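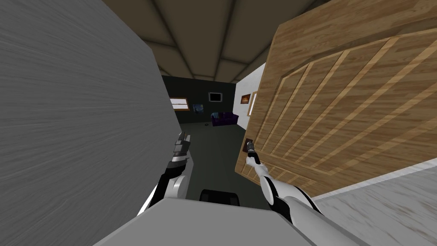 Members of the Griltham robot club write programs for a robot that lives inside a computer. The first job is opening a door. The robot closes its right gripper around the handle, while its left one stays open and holds nothing.

A program is a list of steps: reach, grip, turn, pull. If one step is wrong, the robot misses.

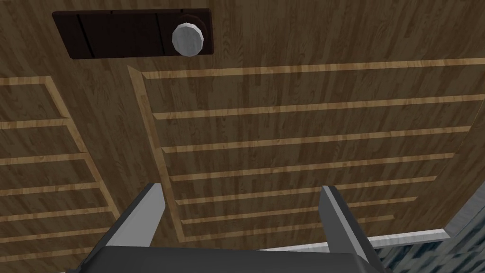

Each team gets 37 tries at a job. The computer saves every try, so members can find the step to change.

The last job is to stop the gripper beside a worktop without touching it.

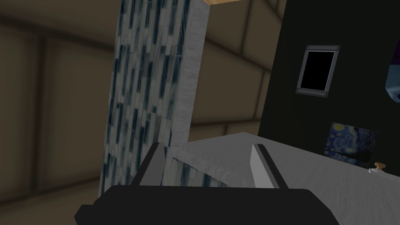
Arnia asked whether a real robot could use the same program. It could, with changes, as real joints can slip.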